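Condcombe Residents Forum
Housekeeping and Linen

Topic: Laundering of bedspreads in guest accommodation

R_Agca
Posted Monday

The Condcombe residence maintains 85 guest beds. Under the present policy, bedspreads are laundered once every 3 months, while sheets are changed at each departure. I request members' views on whether this interval remains acceptable.

Recep Ağca
Residence Services

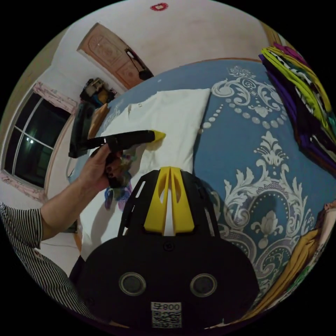
The cost of more frequent laundering is considerable. Rastogi Linen has quoted $594 per cycle for the full stock, excluding repairs. Against this, a bedspread is in use well before anyone sleeps under it. Guests lay garments out on it and reach across it in their day clothes, striped shirt and all.

linen_desk
Replied

I do not support a shorter interval. Frequent washing wears out the quilting, and replacements from Gerkus are slow to arrive. Spot cleaning should be sufficient.

Zisombridge_Hall
Replied

I must respectfully disagree with the previous member. Our hall removed bedspreads from 80 rooms in May and issued washable duvet covers, which are changed with the sheets. Complaints have declined.

linen_desk
Replied

Duvet covers take longer to change – a matter our staff have raised repeatedly. Please state the additional time per room.

Zisombridge_Hall
Replied

Four minutes. I will forward the schedule to Mr. Ağca.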